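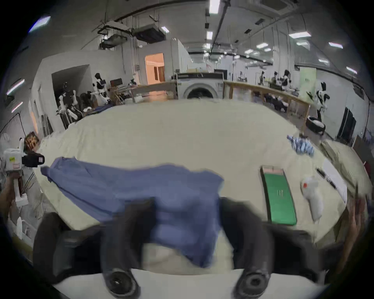

Textiles and Everyday Life
Unit 5 handout: Where blue comes from

Welcome back! Last unit was all fiber, so you know why cotton drinks up water and why wool felts when you treat it badly. This time we get to color, and we are going to spend the whole session on one color, because blue has the best story of any of them.

Start with the odd part. Indigo will not dissolve in water. Drop the powder in a bucket, stir all afternoon, and what you have is a bucket of water with blue grit in it. Put a cotton shirt in there and you get a dirty shirt. So how did people in West Africa, India, Japan, Peru and Europe all work out how to dye with it? They found, each in their own way, that you have to take the oxygen away first.

The vat

A working indigo vat is alkaline and low in oxygen. In that state the dye changes to a form called leuco-indigo (leuco means white, though in the vat it looks yellow-green), and this form does dissolve. Now it can get in between the fibers. Lift the cloth out and the air turns it back into blue indigo, trapped right where it sits. The color change takes a minute or two and I have never gotten tired of it!

Older vats used bacteria to pull out the oxygen. Wheat bran, madder root, dates and stale urine all turn up in the recipes. Modern dyers often use a chemical reducer, which is faster and smells better, or at least smells different.

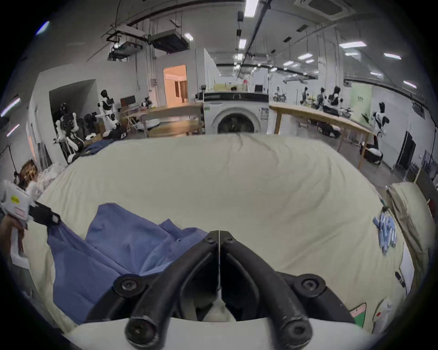
Notice that nothing here depends on a mordant. Most plant dyes need a metal salt such as alum to hold them to the cloth. Indigo needs none, since it is held in place physically. It also explains why jeans fade the way they do - the dye sits near the outside of the yarn, and rubbing knocks it off, so the white core shows at the knees and pocket edges.

Dips, not strength

Beginners want to make the vat stronger to get a darker blue. Please don't. A strong vat gives you a thick crust of color that comes off on your hands. Deep, lasting blues come from many short dips in a weak vat, with time in the air between them. For our samples we'll do 5 dips, and you will cut a strip after each one so you can lay them side by side.

The numbers for the small workshop in your case study, Plestetti, are below. Work through them before class.

Shirts dyed in the season: 1,400
Shirts passed at final check: 1,390
Minutes of airing between dips: 20

Use the last figure to work out how much of a shirt's time in the dye room goes to airing alone when it gets 5 dips. Careful, there is one fewer gap than there are dips. Then think about what that does to the amount of rack space you'd need.

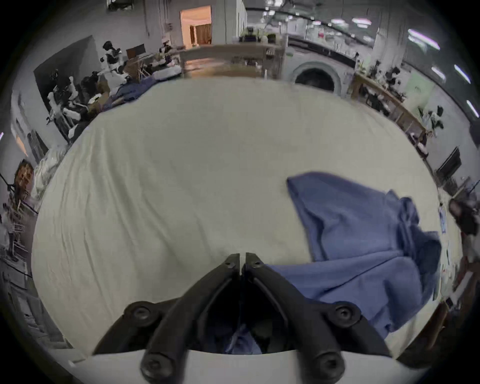 Synthetic indigo went on sale at the end of the 1800s, and within a couple of decades it had pushed most plant indigo off the market. The molecule is the same. Plant indigo does come with small amounts of other stuff, including a red relative called indirubin, and some dyers swear they can see the difference. Bring your opinion, we'll test it on the Akl and Nunent swatches without looking at the labels.

For next time

Read the Plustargate packet, the first two sections only. Find one blue thing in your closet and check the seams and cuffs for fading. Write half a page on where the color has gone and where it has stayed. Old clothes you don't mind staining for the dye session, and bring gloves - blue fingernails last longer than you'd think!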